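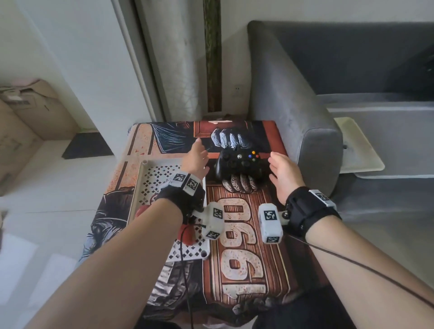
A black game controller on a low table with a printed cloth.

Cleaning Small Electronics at the Table

Controllers, remotes and keyboards collect skin oil, crumbs and dust in the seams. The steps below apply to most hard plastic housings with a matte or gloss finish.

Power and preparation

Switch the device off and unplug it. Take out removable batteries. Work over a cloth; dropped screws and keycaps stay where they land on fabric and roll on bare wood. A printed cloth hides small parts, so lay a white dish towel over it before opening a battery door.

Seams and buttons

Run a dry wooden toothpick along the seam at a low angle. Do not push straight in. Metal picks scratch plastic and leave a burr that holds more dirt. Brush around buttons and sticks with a soft, dry toothbrush, with the device face down so the debris falls out.

Wiping

Dampen a lint-free cloth with isopropyl alcohol. The cloth should leave no visible drops when squeezed. Wipe in one direction and turn to a clean section for each pass. Avoid alcohol on rubber grips, printed labels and clear plastic windows. Use water with a trace of dish soap on those, followed by a dry cloth.

The Virnon microfiber cloths we stock in the workshop are washed at 100 degrees Fahrenheit without fabric softener. Softener coats the fibers and causes streaks on gloss black surfaces.

Sticky buttons

If a button is slow to return, moisten a cotton swab with alcohol, run it around the edge of the button and press the button 16 times. Let it dry, then test. Repeat once. If it still sticks, the housing has to come apart. Spray lubricants are not suitable; they spread to the contacts.

Battery contacts

White or green crust is removed with a swab and a little white vinegar, then a swab with alcohol. For dull contacts without crust, one light stroke with 300 grit paper is enough on bare metal. Do not sand plated contacts.

Storage

Keep devices out of direct sun. Loosely coil cables and close them with a fabric tie. A Zundstead parts tray with a lid will hold spare batteries, provided the ends do not touch.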